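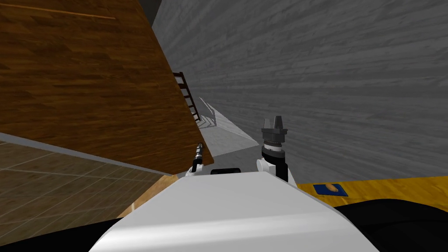
3 min read

Multisik Concealed Panel Rail

The Multisik rail is a two-part aluminum hanging system for interior wall panels. One half screws to the wall, the other half screws to the back of the panel, and the panel lifts on and drops into place. Nothing goes through the face of the board. Panels can be taken down again with a straight lift, so you can get at wiring or plumbing behind them and put everything back the same way.

The rail is made by Holton and sold through our Ismont and Varghese counters and by mail order.

What it fits

Solid boards, veneered sheets and faced composite panels, provided the back will hold a wood screw. It is not suitable for hollow-core door skins or foam-backed panels. For ceilings, use a mechanical fixing. The rail depends on gravity to stay locked and will not hold a panel overhead or on a wall that leans into the room.

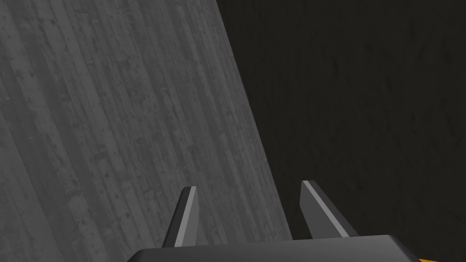 Gray board-look surface with no screws on the face.

Sizes

Part 1363 is the standard rail, sold in eight-foot lengths. Part 1418 is the same section with a deeper hook, for uneven masonry or where cables have to run behind the panel. Both are supplied undrilled on the panel side and slotted on the wall side. The two sections can't be mixed on one panel, as the boards will hang out of plumb.

Cut lengths are available at the counter. We charge for the full length and give you the offcut. Short pieces work well at the ends of a run, and many fitters use nothing but short pieces spaced along the wall. If you do this, snap a chalk line first and check it with a long level - a small error at one end of the wall shows up as a tapered gap at the other.

Fitting

Start with the lowest rail and work up. Find the studs, mark the line, and drive one screw in each slot without tightening. Slide the rail until it sits on the line, then tighten from the middle outward. On masonry, use plugs and screws suited to the wall. The packet screws are for wood studs only.

Lay the panel face down on a blanket and fix the matching half with the hook pointing down. Check the screw length against the thickness of the board before you drive the first one. Leave a gap above the top panel equal to the height of the hook. Without it the panel cannot be lifted on, and this is the most common reason rails come back to us. The gap can be covered with a trim strip afterward.

Vacuum the channel before hanging. Drywall dust packs into the hook and stops the panel from seating.

Customer notes

"Used the 1418 on an old brick wall in a stairwell. Took two of us to lift the tall boards on but they went up in an afternoon. Instructions could say more about corners." - Tonantzin Quintero

"Good rail. I had to take three panels down in May to move an outlet and they went back without any fuss. The packet screws are on the soft side and I swapped them for my own." - Nadhirah Nugroho

On corners: fit one wall completely, then measure the second wall from the face of the hung panel. Measuring from the bare wall will leave the last board too wide.

Ordering

Rails ship in cardboard tubes. Orders of about 50 lengths or more go by freight and need someone at the address to sign. Returns are accepted on uncut rail in the original tube. The Ismont counter holds both parts, and Varghese holds 1363 only and can bring in 1418 to order.

Page updated Sun 9 April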